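Andura Two-Part Lid Tabletop Bin, Cream 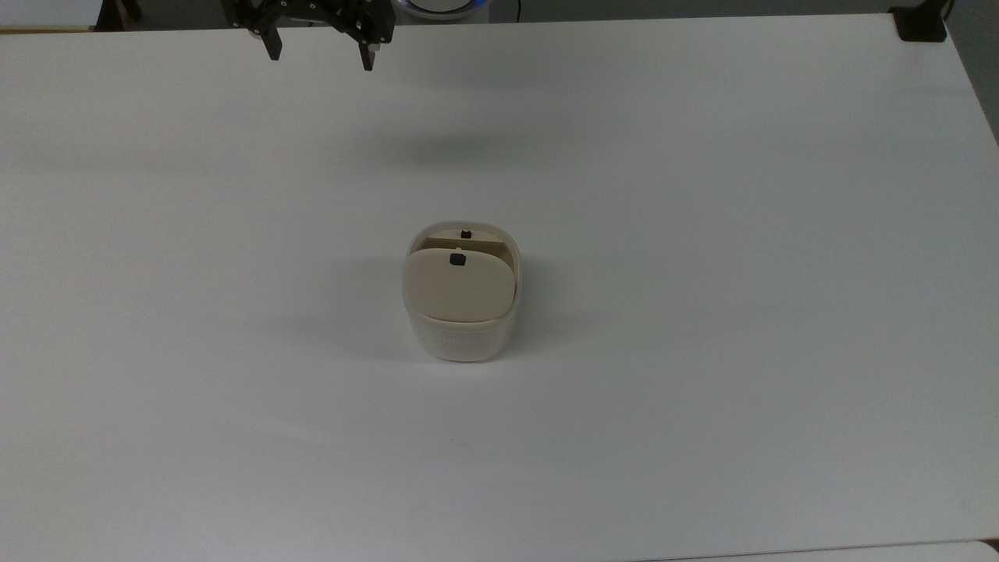
The Andura is a small lidded bin for use on desks, worktops and dressing tables. It is supplied by Daly as part of the Trosa range of tabletop storage and is sold singly or in a carton of 4. The body has a rounded, near-rectangular footprint with softly curved corners, and the colour is a warm cream that reads clearly against a white table. The top is divided into two parts, and the rear part stands upright along the back of the opening when raised, with a small black tab near its upper edge. The bin stands on its own base and needs no bracket, tray or liner frame.

Product details

Range: Trosa
Model: Andura
Type: tabletop bin with two-part lid
Colour: cream
Mounting: freestanding
Intended use: dry waste and light storage, indoors
Order code: TR-AN-81
Sold as: single unit or carton of 4
Assembly: none

General

The Andura is intended for small dry items that would otherwise collect on a work surface. Typical contents are pencil shavings, thread ends, used labels, cotton pads, tea bag wrappers and till receipts. It may also be used to store items that need to be covered but kept within reach, such as clips, spare buttons or sachets.

It is not a kitchen caddy. It has no filter and no seal, and should not be used for wet food waste, liquids or anything with a strong odour. For food waste, order the Pekitz caddy, which is listed separately and has a gasket in the lid.

Lid

The lid is in 2 parts. The rear part is lifted by the tab and stays up until it is pushed down again. It does not spring back. The front part can be left in place for normal use, when only small items are being dropped in, and opened for emptying.

Open the rear part first, then the front. Closing is done in the opposite order. If the front part is closed last it will sit slightly proud and the lid will not lie level. This does no damage, but the bin should not be moved in that state.

The tab is fixed and is not a lock. The lid should not be relied on to keep the contents in if the bin is knocked over, and the bin should not be lifted by the lid or by the tab. Hold it by the sides of the body.

Positioning

Place the bin on a flat, level surface with the rear part of the lid facing away from the user. Leave enough clearance behind it for the rear part to be raised fully. On a shelf, check the height with the lid open before deciding on a position. The base is smooth and will slide on polished surfaces. Adhesive pads are available (see Spare parts) and are recommended for glass, lacquered tables and trolleys.

Do not stand the bin on a radiator cover, hob or windowsill in full sun. Prolonged heat may distort the lid, after which the two parts will no longer meet correctly. Distortion of this kind is not covered by the guarantee.

Liners

A liner is not required for dry contents. If one is preferred, use a small unscented bag and fold it over the rim by no more than a finger's width. A deeper fold will catch on the lid. Drawstring bags are not suitable.

Cleaning

Empty the bin and remove loose dust with a soft brush. Wash by hand in warm water with a little washing-up liquid, rinse, and dry with a cloth. The area where the lid joins the body should be dried with particular care. Leave the lid open until the inside is fully dry.

Do not use scouring pads, bleach or solvent cleaners. Marker ink and hair dye will stain cream models permanently if left. The bin is not suitable for the dishwasher.

Spare parts

Lid set, both parts, cream: TR-AN-L
Adhesive base pads, pack of 4: TR-PAD-4

Lid parts are not sold separately. The tab is supplied fitted to the rear part and cannot be replaced on its own. To change the lid set, open both parts, press the sides of the rear part gently inwards and lift it clear, then repeat for the front. Fit the new parts in reverse order. No tools are needed.

Changes to this model

Lid sets for the earlier Andura without the black tab are no longer stocked. The current lid set fits both versions of the body. Customers ordering for a mixed group of bins should note that the older bodies are slightly lighter in shade and that an exact match cannot be supplied.

Packing and delivery

Single units are packed in a plain card sleeve. Cartons of 4 are packed with card dividers and carry the order code on one end. Please check the contents before signing for a delivery of more than one carton. Shortages must be reported within 2 working days, quoting the order code and the delivery note number.

Unused bins may be returned in their original packing. Lid sets may be returned only if the inner bag is unopened. Carriage on returned goods is payable by the customer unless the goods are faulty.

Guarantee

The body and lid are guaranteed for 2 years from the date of purchase against faults in material or manufacture. The guarantee does not cover staining, heat damage, breakage from dropping, or wear to the adhesive pads. Keep the receipt or order confirmation as proof of purchase.

Related products

Trosa pen tray, cream
Trosa drawer divider, short
Trosa drawer divider, long
Pekitz food waste caddy with gasket lid
Pekitz replacement gasket

Page last revised 7 February 2020. Trade price lists for the Trosa range will be reissued in March.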